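**Skarum small-batch rum, 46% – quick review**

Bottle came from Oduor Urio, who'd picked up two in Wetodville back in May and couldn't get through the second. Lucky me. Writing this between jobs so forgive the typos.

Nose first. Burnt sugar, banana skin, bit of varnish. Give it ten minutes and the varnish goes. Mostly.

Palate – drier than I expected. Black tea, orange peel, a lump of toffee in the middle that doesnt hang about. 46% and it feels it. Small splash of water helped, second splash killed it stone dead.

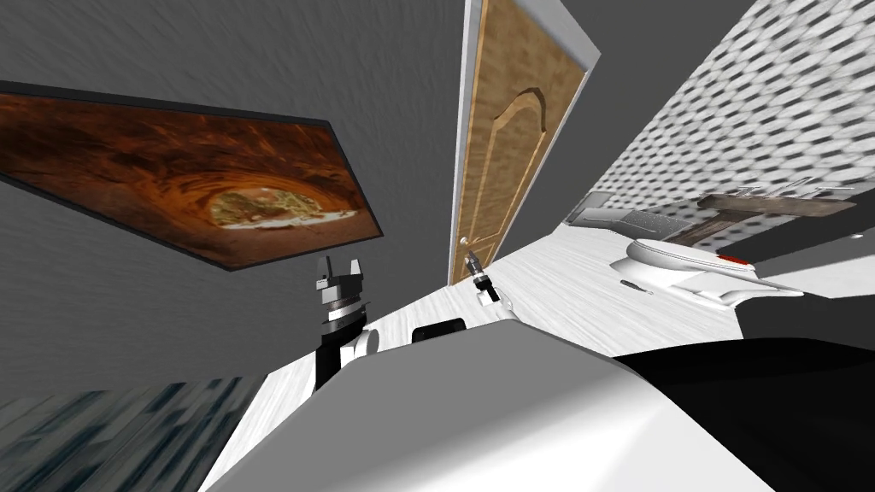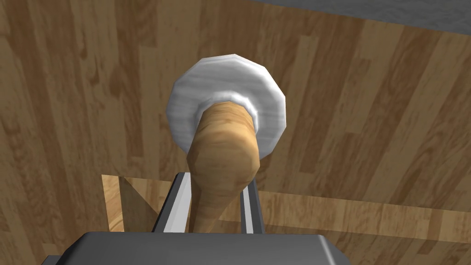 *Canyon picture and door in the first, wooden handle with the white disc in the second.*

Finish is short. Pepper, then wood, then gone. Faith Were had a glass too and liked it more than me, said it beat the Stutley spiced by a mile. Low bar. I'd put it behind the Ponce, which is rounder and easier going with ice.

In a daiquiri – very good. Best use for it by far. With ginger beer, fine, wasted a bit.

Price is the problem. £46 for a bottle with no age on the label, and the stopper crumbled on me the 2nd time I opened it. Had to strain the lot thorugh a tea towel. At £30 I'd buy it without thinking.

Score: 6 out of 10. Would go to 7 if they sort the cork.

Stutley write-up next, when I've found the notes.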